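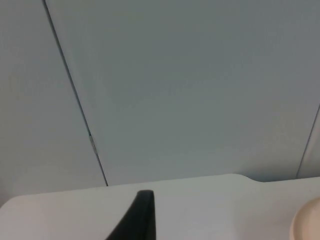 Gray-blue wall panels behind a white tabletop.

Brandstead Office Partitions - Frequently Asked Questions
Last revised 2019-09-09

Which panels does this page cover?
The Drulell series, standard height. The older Steiner series uses a different post and has its own page.

How are panels joined?
Adjacent panels share a vertical post. Hang the first panel on the post hooks, press down until it seats, then hang the second from the other side. Cover strips go on last.

Can I mix Drulell and Steiner panels in one run?
Only with the Ekberg adapter post, part 2106. Order one for each point where the two series meet. Adapter posts do not carry power.

How far can a straight run go without support?
The limit is 20 feet. Past that, add a return panel or a floor bracket. Glazed panels count toward the limit in the same way as solid ones.

What do I do if a seam is wider at the top than at the bottom?
Check the leveling feet before loosening any hooks. Each panel has two feet, adjustable with an open-end wrench. Set the lowest panel first and work outward. If the gap remains, the post is out of plumb - loosen the base plate and reset it.

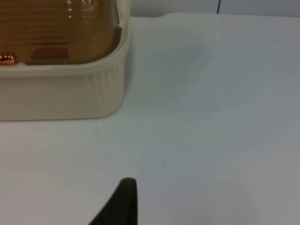
How do I clean the panel faces?
Use a soft cloth with water and mild dish soap, then wipe with clean water and dry. Do not use abrasive pads, bleach or solvent cleaners on painted faces. Fabric faces are vacuumed with a brush attachment.

Do panels need to be anchored to the building wall?
A wall-start run does. The wall channel is sold separately and comes without screws, as these depend on the wall type.

Are replacement cover strips still available?
Gray and white are kept in stock. Other colors are made to order, with the next batch in October.

Who handles layout questions?
Send a floor plan with dimensions to Jawad Gilani in the planning office. Mark doors, outlets and floor vents on the plan.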